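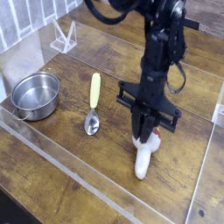
Call for participants: families and pretend cooking at Skerninero

Skerninero is a small play workshop in Drerton. We are looking for families with children from 3 to 7 years old who would like to play with our toy kitchen things and tell us what they think. The sessions are in March, in the morning or after four in the afternoon.

We want to learn which objects a child needs for a good cooking game. Our idea is that very few are enough: a small pot, a spoon, and a soft toy that can be the guest or the soup. Many sets in shops have 100 pieces, and most of them stay in the box. We prefer real metal for the pot, as children like the sound of it.

What we ask from you: one visit of one hour, together with your child. You sit near and drink a tea, the child plays on a wooden table as he or she wishes. After this, Tamara Onu will ask you a few questions about play at home. You do not need to prepare anything.

The pot we use is stainless steel, with two thin wire handles. The spoon has a pale yellow handle and a shiny silver bowl. The plush is white and soft, easy to hold for small hands.

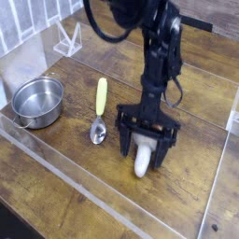

Can my child bring a toy from home?
One toy is welcome, if it is small enough to stay on the table next to the pot and the spoon.

Please do not bring real food. Tell us before the visit if your child has an allergy to textiles or metals - we will then choose other objects. Brothers and sisters can come too, but only one child plays at a time.

We have places for 200 families, and we fill them in the order in which the messages arrive.

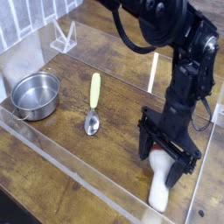
Each family receives a Drokine storybook as a thank you, and we pay the bus tickets inside Drerton. If your child is tired or does not want to play, you can stop at any moment and you still get the book.

To take part, write to Nelu Ciobanu at the Skerninero front desk. Please give the age of your child, the language you speak at home and the time of day that suits you. He answers all messages in the evening.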